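Household rubbish and why we're bad at guessing it
Speaker notes, Tuesday lunchtime slot, Katona Hall, small room

(Water. Clicker. Check the mic is off before saying anything rude about the clicker.)

Slide 1. Title

Hello, thanks for giving up your lunch. I'm going to talk about memory, mostly. I know the programme says waste, and there will be rubbish in it, I promise, but what I got hooked on over the past year was how badly people remember the small things they do every day.

Show of hands: who threw something away this morning? Right. Keep your hand up if you can tell me everything you threw away this morning. (Wait. Let it get a bit awkward.)

Slide 2. The diary study

So last October we asked 37 households in Wandia to keep a diary. Pen and paper, stuck to the fridge. Every time you bin something, write it down. Lovely people, very keen, and by the end of the first week most of the diaries had gone quiet after teatime. 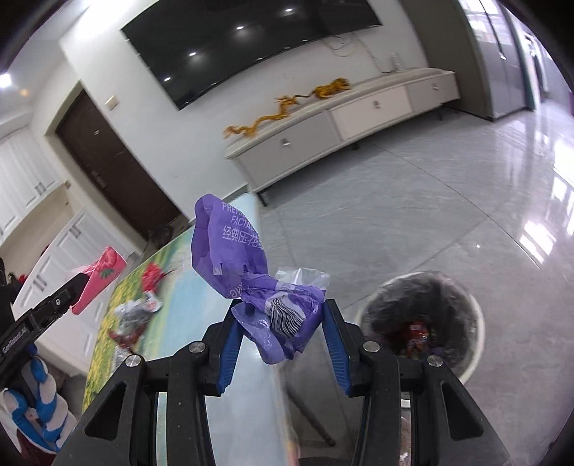

Miroslava Bilyk, who ran the fieldwork with me, had the idea of doing it two ways. Half of each week people wrote things down as they went. The other half they wrote nothing and we rang them in the evening and asked. Same people, same kitchens, so we could set one against the other.

(Don't get stuck on the method here. Someone always asks, leave it for questions.)

What came out of the evening phone calls was meals. People remember the day as breakfast, lunch and tea, and they remember the bin as what was left over from those. Potato peelings, always. Everybody remembers potato peelings! One man told me about his peelings at such length that I had to put the kettle on.

Slide 3. What goes missing

What drops out of the evening account is anything you did while thinking about something else. Sweets in front of the telly. The bit of film off a new packet. The sticker on an apple. You open it, it's in your hand, it's gone, and your head never left the conversation you were having.

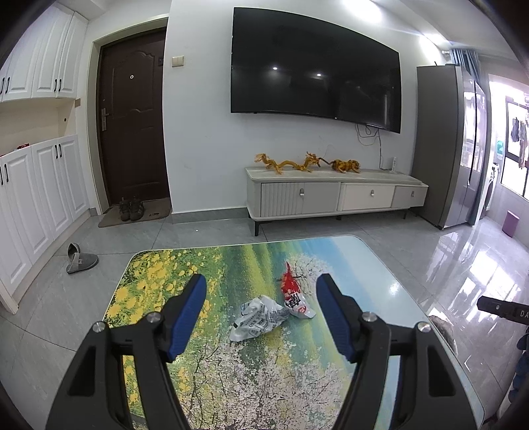

Two crumpled wrappers on a table top.

I asked Halyna Pasichnyk about this, because she works on attention and I don't. She put it to me over a very bad sandwich. She said a memory needs something to hang on, and if your mind is on your sister's divorce then what you get to keep is your sister's divorce. I wrote that on my napkin and then, I'm afraid, I binned the napkin, and I didn't put it in my own diary either.

(Pause for that one. It went down well at Dinel.)

We saw the same pattern with other things once we started asking. Cups of tea. Checking the phone. Locking the front door, which is the one that sends people back down the street. Ask someone how many times they opened the fridge yesterday and they'll give you a perfectly confident answer, and it'll be the number of times they cooked.

Slide 4. The chart

This is the only chart, so bear with me. The written days came to 225 entries for our busiest household. The phone days, same household, same number of days, came to 70. I've had people tell me that must be a lazy household. They were the best ones we had! They sent us a Christmas card.

(Point at the left bar, then the right bar. Not the other way round like last time.)

Slide 5. Looking instead of asking

After that I got into the habit of simply looking. If you want to know about an ordinary afternoon you can do worse than peer over the edge of a bin.
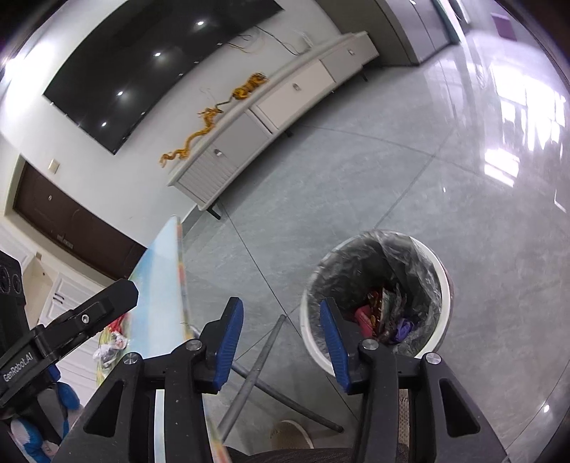 When we write a questionnaire we tend to ask about categories, and people's memories don't come in categories. "How much packaging did you throw away?" is a dreadful question. I've asked it. I'd get a frown and then "not much". Now look down into the bag on the screen: something pink, a shiny red and gold wrapper, silvery ones, a crumpled purple one. All of it light, all of it small, and it's just the sort of stuff that never came up on the phone. So these days we ask about moments. What were you doing at four o'clock? Was the telly on? Did anyone come round? Get somebody back into the room and the wrappers start turning up on their own.

Slide 6. Where it worked and where it didn't

Asking about moments worked nicely with older people living alone and with anyone who has a fixed routine. It was hopeless with parents of toddlers, who couldn't tell me what day it was. We tried it with the staff at Dosport as well, and the trouble there was the shared kitchen. Each of them remembered what the others had done in great detail. Who left the milk out, that sort of thing. Very full notes, and I couldn't use any of them.

(If running late, skip to slide 8.)

Slide 7. Try it yourselves

Two minutes, in pairs. One of you describes yesterday between lunch and tea, the other just asks "and then what?" No other questions. Then swap. Be nosy.

(Walk about. Don't join in.)

Slide 8. Thanks and questions

Thank you to Miroslava, to Halyna, and to every house that had a pencil dangling off its fridge. The diary sheets are on the table by the door, take one home and have a go for a week.

(Likely questions: sample size, did people tidy up their habits for us, why not just weigh it. Have the weighing answer ready this time.)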